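Filed under: Opinion / Storage and Paper Goods

The Card Is Not the Collection

Printed fan cards are a poor fit for almost every storage system sold to hold them. The sleeves are cut for trading cards, the albums are cut for photographs, and the boxes are cut for shoes. A card that matches none of these sizes is put in whichever is nearest, and over a few years it takes the damage that the choice implies: a bowed edge, a softened corner, a surface mark where it has rubbed against its neighbour.

My position is that most small collections should be kept in plain cardboard boxes, upright, with dividers, and that albums should be reserved for the few items their owner looks at often. This is unfashionable. Jennylyn Rivera, who has kept pop ephemera for longer than I have, regards a box as the place where cards go to be forgotten. She has a point about visibility, and I will come back to it.

The case against albums is mechanical. A filled page is heavy at the outer edge and held only at the spine. Stored flat, the lower pages carry the weight of the upper ones. Stored upright, each page sags towards the bottom of the binder and the cards slide down in their pockets. I measured one of my own albums last November. It held 244 cards, and 38 of them had a visible curve when laid on glass. The boxed cards from the same years had seven. The comparison is not a controlled one, as the better cards went into the album and were handled more, but handling does not usually produce an even curve along one axis. Sagging does.

Glossy stock makes the problem worse. The coating holds light well and holds fingerprints just as well. It also sticks. Two coated faces pressed together through a warm summer will sometimes part with a faint tearing sound, and the picture on one of them will be the poorer for it. A slip of uncoated paper between cards prevents this, costs very little and fits in a box. In a pocket page it makes the card too tight to remove safely.

Then there is the matter of what the card says. Many printed items carry a picture on one part and text on another, and the text is what identifies them. An album pocket with a coloured border can hide a line at the foot. Remedios Layug once spent an evening trying to match a card to a set when the one useful word was under the welded seam. 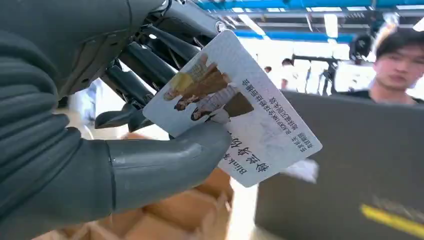
BLACKPINK card held over a cardboard box. Chinese text beside the group photograph, "Blink" in the smaller lettering.

Text in a second script raises a cataloguing question. I record every line as printed, in the original characters, and add a translation in a separate column if I have one. Zawadi Were prefers to record only the Latin letters, on the grounds that she can search for them. Her list is quicker to make and worse to use. A search for a group's name returns every card with that name on it, and a collection devoted to one group is then no smaller after the search than before. The distinguishing text is generally the part that was left out.

As to the boxes, corrugated board is adequate for ordinary keeping. It is not archival, and anyone holding items of real value should pay for acid-free board. For everything else, the requirements are a lid that closes without pressing on the contents, an internal height slightly greater than the tallest card, and enough filling that nothing leans. A half-empty box does more harm than a full one. I use folded card as packing and move it back as the row grows. The Dillmont boxes I bought first were too deep, and I cut them down with a knife.

Rivera's objection remains. A boxed card is not on view, and a thing not on view is easily bought twice. My answer is the list, kept near the box and updated on Wednesday evenings. Mine runs to 1,909 entries, including items I no longer own. She considers this a clerical hobby attached to a musical one. I would accept the description, and the cards are flat.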